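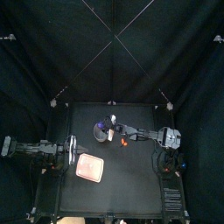 The two-arm cell, with the grey cup in the right gripper and the pink tray on the table.

I said in the last post that I would write up what the second cell is going to cost us, and a few people asked for the reasoning as well as the total. The quote from Skovmont is still open until the end of September, so some of this may change.

We have one cell with two arms and we need another. Zhenhua Jiang and Shufen Du share the first one between them, and for the past few months one of them has usually been waiting. The simplest answer would be to order everything again exactly as before. I went through the old orders to see if that made sense, and for about half of it I don't think it does.

The arms stay the same. I looked at a cheaper pair from Lurner, and the price was good, but we would have two sets of spares, two sets of drivers and two sets of habits. Guilan Deng spent most of a spring getting the current arms to behave and she doesn't want to do it again. I agree with her. Delivery is 11 weeks from order, so if the second cell is to be running before the winter break the arms have to be ordered first and everything else can follow.

Grippers are where I got the first budget wrong. I put down one pair and nothing for fingers or pads. They wear, people change their minds about the shape, and each small order comes with its own postage. This time there is a line for 12 spare finger sets, bought in one go. Fiachra Egan thinks that is too many. He may be right, but they don't go off.

The enclosure is the cheapest part and the one I would change least. Black fabric on the walls, clips to hold it up, a black tabletop. We priced proper panels from Utside and they came to some 700 pounds before fitting. Fabric does the job, it can be taken down for washing, and if somebody needs to get in behind the table they can unclip a side. The only addition is better clips. I have set aside a small sum for those and for a few more metres of cloth than the drawing calls for, as we ran short last time and the second batch was a slightly different black.

Brackets, cable and fixings I used to lump together as "sundries". Xiaoqing Yao went through the old receipts for me and sundries turned out to be the fourth largest item on the list. It now has its own page. If you are planning something similar, write these down properly, including the ones you think you already have in a drawer.

Objects for the table also get a line. Cups, trays and small bright things cost very little each, but they get lost or scratched, and then a task that was set up with one tray has to be set up again with another. We are buying two of everything and keeping the second one in a labelled box. I wish we had done that with the first lot.

Things I have left out on purpose: a new computer, which can wait until the old one is really too slow, and the service plan from Oda. The plan covers 14 months and we would use perhaps one visit in that time. I would sooner keep the money back for a repair.

The remaining question is the table. The one we have is good but slightly too shallow, and moving the arm bases further apart would mean drilling a new mounting plate. Guilan has asked for a deeper top on the second cell. Zhenhua would like the two cells to match, so that anything set up on one can be moved to the other without measuring it all again. Both of them have a point and I haven't decided. The top is made to order, so I need to settle it before the arms arrive, and I'll put the final figures up once Skovmont have confirmed theirs.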